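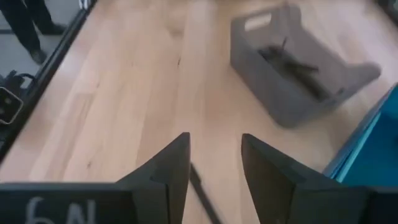 What Wonska Sounds Like: Mapping Noise in One Neighborhood

Final project report, Intro to Urban Geography
Submitted February 7, 2019

Why I picked this

I grew up four blocks from the Wonska rail yard and I always thought our street was quiet. Then a cousin stayed with us one July and didn't sleep for a week! That got me wondering how loud the neighborhood really is, and whether the loud spots are where people think they are. When we were told to choose a topic with a map in it, I knew right away.

What I did

I walked a fixed loop through Wonska with a handheld sound meter from the department. The loop starts at the Cosgate Street bridge, follows the canal to the Gape Market, cuts up the hill past the elementary school and comes back along the tracks. At each stop I stood still, held the meter at chest height and took a one-minute average. I did the loop in the early morning, at noon, at the evening rush and after 10 p.m. By the end I had 327 readings, all of them in one very long spreadsheet.

I also left paper surveys at the library and the laundromat asking people to name the loudest and quietest place they pass on a normal day. I got 40 back (I was hoping for more, but people wrote such great comments in the margins that I didn't mind).

I threw out readings from two windy evenings, when the meter was mostly picking up gusts. The foam cover helped after that.

What I found

The bridge was the loudest stop, with a rush-hour average of 80 decibels. The trucks are part of it, but the big surprise was the metal expansion joint in the middle of the deck. Every car that crosses makes a double clank, and you can hear it all the way down on the canal path. Once I noticed it I couldn't stop hearing it.

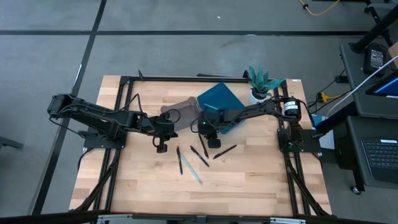 The rail yard came in lower than I expected during the day. At night it flips, because the background drops so much that a single coupling of freight cars stands out over everything. An average hides this pretty badly, so on the night map I used the peak readings and made the dots bigger.

The market was my favorite. It is loud, but almost nobody on the survey called it loud. People wrote "busy" or "cheerful" instead. One person listed it as the quietest place they go, and I would love to know where they live.

Quietest of all was the dead end behind the old Grustau bakery, which has brick walls on three sides. In the early morning you can hear pigeons walking on the roof.

What I would do differently

Winter readings only tell part of the story. Windows are shut, the trees are bare and the ice cream truck is in a garage somewhere. I'd repeat the loop in July and compare. I'd also record short clips at each stop, as a decibel number can't tell you whether you're hearing a saxophone or a leaf blower.

The day and night maps are in Appendix A and the survey form is in Appendix B. The spreadsheet is on the class drive, in the folder labeled Wonska loop.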